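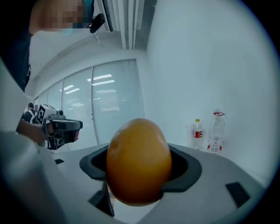

**Week 4: Where fruit gets its color, and why we should care about storage**

Welcome back, everyone, and thank you for the lovely reading notes (I did read all of them, even the ones in green pencil!).

Last time we stopped at ripening hormones. The big one is ethylene, a simple gas that many fruits make for themselves. Once a fruit like a mango or a banana gets going, a little ethylene leads to more ethylene, and the whole business speeds up. We call these fruits *climacteric*. Grapes and oranges don't do this, so a hard, sour grape will stay a sour grape however long you leave it on the windowsill.

What changes during ripening:

- **Color.** Chlorophyll breaks down and the carotenoids show up, giving yellows and oranges.
- **Texture.** Enzymes loosen the pectin between the cells.
- **Taste.** Starch turns to sugar, and acids usually drop.

Do be careful with color, though. Some mangoes stay green when fully ripe, and a red blush mostly tells you which side had the sun.

As for storage, most mangoes don't like it much below 12 °C. Colder than that and you risk chilling injury: gray patches, pitting, poor flavor.

**For next week:** please read the Timmermans chapter on cold rooms, and bring your ripening charts from the Clotville visit. Fenna Bakker has spare copies if yours got soggy.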